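Talk notes: The Crumb Problem
Speaker copy, second draft, 2018-10-31
Slot: 30 minutes, of which 9 are for questions. Talk fast in the middle.

Opening (don't read this out, just say it)

Good morning. I'm going to talk about wiping a table. If you meant to be in the keynote on brand loyalty, the door is behind you and I won't take it personally. I'll take it a little personally.

Everyone here has wiped a table. Most of you think you're good at it. I thought so too until I started looking after the break rooms at Flokum, where there are 20 tables, all of them pale, and all of them used by adults who eat seeded rolls as if they were being timed.

PAUSE. Somebody usually laughs at seeded rolls. If they don't, move along.

Slide 1: Why pale tables

Blame the catalog. Pale tables look clean in a catalog, where no one has ever had lunch. Ours came from Briso and the finish is described as "calm." It is a calm surface. It shows you every poppy seed within a yard of your elbow, calmly.

Our old tables were dark brown speckled stuff from the last century. You could have lost a raisin on one for a month. People say they miss them. What they miss is not knowing.

Ask the room: who has a pale table at home? Hands up. Now who has checked it from the side, with their cheek nearly on it, toward a window? Fewer hands. Good. I was lonely.

Slide 2: The complaint log

We kept a log from June onward. 2,273 entries. I read all of them, which tells you what my evenings are like.

The word that came up most was "bits." There were bits. Somebody had left bits. The bits were back. Hardly anyone said what kind. Sticky rings got specific complaints with times attached. Bits were treated like weather.

Worth saying slowly: people forgive a spill faster than they forgive crumbs. A spill is an accident. Crumbs look like an opinion about the next person.

Slide 3: The three bad wipes

Do these with the cloth. Bring the cloth. (Last time I used the hotel napkin and it fell apart.)

The Windshield. Big arcs, lots of shoulder. Moves everything to the two ends of the arc and leaves it there in neat little drifts.

The Polite Circle. Small circles in the middle of the table, where people can see you doing it. The edges are left to future generations.

The Launch. One strong sweep off the edge and onto the floor. I've seen managers do this. The floor is apparently another department.

Skip the Launch if running late. They know about the Launch.

Slide 4: Where the specks go

Leave this one up and drink some water. Let them look at the left side of the table before you say anything.
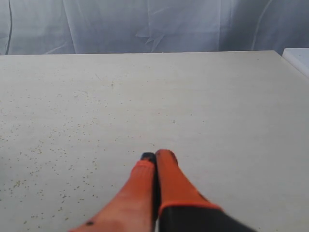

Slide 5: Reading a table before you touch it

Points to make, any order:

Little stuff gathers. It's thick in one quarter, then it thins out toward the middle, and there are always a few strays farther up that you'd swear weren't there. Start with the strays and work back to the crowd. Most people attack the crowd first, feel wonderful, and put the cloth down.

Even light is no help. With the light coming straight down, the small greenish-gray dots are easy to take for part of the finish. Get low and look across.

Dry first. Wet cloth on dry crumbs makes paste, and paste on a pale table is a commitment. Use a dry cloth, folded once, pulled toward you in straight lines, with a hand or a dustpan waiting at the edge. Damp cloth afterward.

We tried the Zuvance table brush for a while. Nice brush. It was borrowed for someone's car and came back changed.

If asked whether it matters if they're crumbs or seeds or something else: it doesn't. They all leave the same way.

Slide 6: What we changed

Short version. A dry cloth on a hook by every table. A dustpan that lives there too. A sign, which I wrote, and which said PLEASE. Under it somebody wrote WHY.

The cloths got used. The sign got laminated, by persons unknown, with a crumb inside it. I've left it up.

The Aoki office copied the hooks and skipped the sign, and their tables look better than ours. I have thoughts about this that I've been asked to keep to myself.

Closing

Go back to your table at lunch today and look across it before you get up. Then look at the table of the person next to you, and be kind.

Questions. Likely ones:
Handheld vacuum? Too loud, and people stop talking and watch you.
Placemats? They move the crumbs into a pile and then hide it.
Dark tables again? See slide 1.
Do I do this at home? I have a dog.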